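Mon 4 June

Gripper comparison, Menel vs. Vrettos, continued

Fingers swapped on the left arm before coffee, which was a mistake. The Menel bracket uses the short screws and I had the long ones in my pocket, so the first one bottomed out and I spent a while convinced the flange was warped. Flange is fine. Long screws are now in the tin marked LONG, where Rhona says they have always lived.

Payload settings changed on the pendant to match. If you come in after me and the arm sags when you press the freedrive button, you have loaded the Vrettos profile. Load the other one.

Open questions from last week

Finger pads. Lejla wants the ribbed ones, I want the flat ones, Leonidas wants us to stop ordering pads. We are using flat until the ribbed ones turn up from the supplier, who has promised September and sounded pleased with himself.

Camera. Pranab moved the fixed camera up a notch so the far rows of the grid don't get squashed quite so badly. They still get squashed. Calibration redone on all four columns, residuals look sane except in the top left, where the arm's own shadow confuses the corner finder. Masked it by hand. I know, Pranab.

Controller. Still on the Gendar build, not the new one. The new one has a nicer menu and drops the gripper connection whenever it feels unappreciated.

Pick runs

Same task as before: go to a cube, close, lift, put it down in the cell the script names. Only the left arm is in play. Evanthia has the other one reserved for the handover work and I am leaving its config alone after what happened to my config.

Vrettos numbers are from Friday's log: 1,000 attempts over the long unattended run, of which the script flagged 11 as missed. I went through the flagged ones and 3 were the script's fault – it timed out waiting for the close signal while the gripper sat there holding the cube perfectly well. Leaving them in the total with a note so that nobody accuses me of favoritism.

Menel is where it gets annoying. It opens wider, closes faster, and knocks the neighbors. With green, red and yellow in a row, the approach on red has to come down nearly straight or the outer edge of a finger housing nudges something. I lowered the approach speed and raised the pre-grasp height a little, which helps and makes every cycle feel like watching someone park a boat.
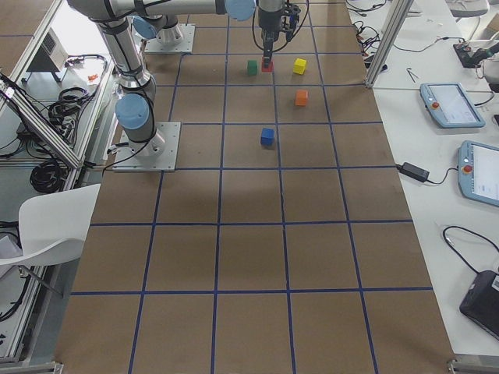
Settings as left at lunch

Approach speed: slow profile, stored as menel_slow.
Close force: one step below default. Default leaves a mark on the pads.
Cable: still looped at the wrist. Needs a second tie before anyone turns the last joint through its full range. I have been limiting the rotation in the script, so please don't borrow the script and take the limit out.
Order of picks: red first, then the script shuffles.

After lunch

Ran the Menel with the slow profile and the camera offsets from this morning. Better. The blue cube, out in the open, is no trouble to either gripper and is therefore useless as a test. I'd like to drop the easy placements and do crowded ones only, but then we lose the comparison with the Trurkeo runs, which were all easy placements. Whoever designed those knew what they were doing, statistically speaking, in that it made their gripper look terrific.

Stopped at 1,530 logged cycles, both grippers together, when the close signal started arriving late again. Suspect the cable, same as last time. Swapped it for the spare and the delay went away, so the old cable is coiled up with a knot in it. Do not untie the knot and put it back in the drawer.

To do

Second cable tie at the wrist.
Fix the timeout in the script.
Ask Evanthia when the right arm is free – mirrored runs would settle the shadow argument.
Rhona to check the tape on the far rows, where two strips are lifting.
Label the spare cable before it becomes the old cable.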